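**Hand-guided teaching** is a way to get tasks into an automated line by having workers do them first with a gripper they hold themselves. I keep this article for the Lultard wiki, so it leans on our packing shop in Sellgate.
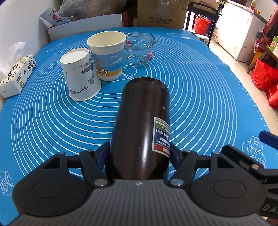 *Page last changed: Jun 14, 2021*

## How it works

You hold the gripper, close the two jaws on the thing and move it like you'd move it anyway. Bottles and paper cups are the usual starters – they roll, they dent, and you find out fast how hard you squeeze! At our shop a new task gets over 1000 runs before Veres (the planning software) takes it on.

## What changes for people

Quite a lot, in my experience. Before September I packed all shift. Now I spend 35 minutes at a time with the grippers, then swap to checking and restocking. My back loves it, my wrists are still deciding. The pay grade moved up one step after we asked twice.

Some folks miss the old pace and the talking that came with it, and I get that. There's also the worry about fewer jobs. Sellgate kept the same crew through the first 6 tasks, but I can't speak for other sites.
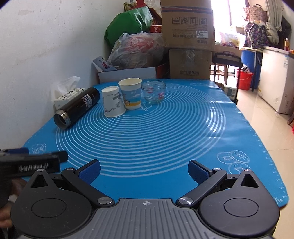 *Open gripper facing a bottle on its side, two paper cups and a glass jar.*

## See also

- Present (our shift board)
- Veres task list
- Wrist breaks and rotation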